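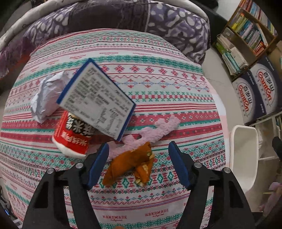

Visit to Hisero, April

Four of us from the Skiltcombe robotics evening class went to see Hisero in April. We had asked for a visit in the winter and were offered a morning, nine until half past twelve, with Khrystyna Karpenko as our host. She runs the collecting side. I took notes for the class and have typed them up more or less in the order things happened.

Hisero gathers examples for other people's learning systems. It does very little training itself. A customer wants a robot arm to be able to pick things up in ordinary homes, and Hisero supplies recordings of people doing the picking up with a hand-held gripper. The gripper has two fingers and a camera, and the person works it by hand. The recordings give the picture from the tool's point of view, how far open the fingers are, and how the tool moved. No robot arm is needed at this stage, so the work can be done in any room a person can get into.

We met in the office, which is two desks and a charging shelf, and had a short talk with tea. Then we walked over to one of the flats where the collecting is done. It is a lived-in flat, and they leave it as it is. Khrystyna said a tidy test room gives a tidy set of recordings, and the customer then finds that the arm is no good on a patterned sheet or next to a pile of coats. Shoes came off at the door. We were asked to stay out of the bedroom doorway while a recording was running, and to talk as much as we liked, as they don't keep the sound.

The job that morning belonged to a set called Endo. Endo covers small household things on soft surfaces: beds, sofas, folded blankets. Soft surfaces are awkward. A table pushes back when the fingers come down too far and a mattress gives way, so the object sinks and tilts just as the fingers are closing. The people collecting learn to come in slightly higher than they would over a table and to close more slowly. One of our group asked whether that is cheating, if the person adjusts and the arm has to work it out for itself. Khrystyna's answer was that the adjusting is what the customer is paying for.

A single example is short. The person starts with the gripper held clear of the bed, goes to the object, closes, lifts, moves it to the spot named on the task sheet, opens, and comes away again. They do 10 of these in a row, then stop, change the layout and start a new row. The stop is there for the hands as much as anything. We all had a go at holding one of the tools and it is heavier than it looks after a couple of minutes, mostly on the thumb.

Sweet potatoes come up a lot in Endo. They are cheap, they differ in size and shape, and the cut ends look different from the skin. They also roll. Other things on the task sheet were bags, boxes, cards and soft toys. Crumpled plastic bags are disliked by everybody who does the job, as they change shape every time they are touched and no two rows can be compared. 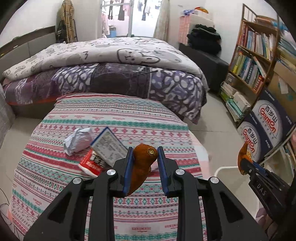

A small sweet potato between the open fingers of one gripper. A second gripper, at the right, is holding another.

Having two tools in use at once was new to me. Some jobs in the set need a left and a right, for example holding a bag open while something goes in. Both streams have to be matched in time afterwards, and a small mismatch spoils the example even if each half looks fine when played alone. They do a check at the start of every row by bringing the two tools together and apart. If this is forgotten, the whole row is thrown away. It had been forgotten once already that week.

We spent the second half of the morning back at the office on the checking, which I found more interesting than I expected. Every recording goes through a program called Ağca, written in-house. It looks for dropped pictures, for moments where the position of the tool jumps, and for examples where the fingers never closed on anything. Whatever gets past Ağca is then watched by a person at double speed. The person marks the start and end, writes one line saying what was done, and passes it or sends it back.

Khrystyna put the current count for Endo on the screen. There were 1,398 examples passed and 645 turned down. I thought that was a lot to lose, and said so. She said the share had been worse at the beginning. The commonest cause is still the tool's position going astray when the camera sees little apart from one plain surface. Patterned bedding helps a good deal with that. The next most common is the person's other hand coming into view to steady something, which is not allowed in this set, though it is in others.

A failed pick is kept if it was an honest try and the person went back and got the object at the second attempt. These are labelled separately. The customer wants some 100 of them in every delivery, so that the arm has seen what to do after a miss. People are told never to miss on purpose. The checkers reckon they can tell when someone has.

A few other points from questions:

Pay is by the hour. They tried paying per example for a month and the rows got hurried.

Households sign a form and can ask for any recording to be deleted before it goes out. Post, screens and family photographs are meant to be put away first. Books on shelves are left where they are.

Lighting is whatever the room has. They go back to the same flat in the evening for part of each set.

The finger pads wear and are replaced on a schedule. Old and new pads are not mixed on one tool.

I would have liked to see a trained system using some of this, and there wasn't one to see, because the customers do that part on their own premises. Anyone who wants a moving robot arm should visit somewhere else. For the collecting and the checking it was a good morning, and we were allowed to ask about the failures as freely as the rest.

Practical notes for the next group: four people is the limit in the flat. Bring socks you don't mind being seen in. The bus back leaves at ten to one and the walk to the stop takes longer than the map says, uphill for the last part. Khrystyna is happy to take another group in the autumn if we write to the office first.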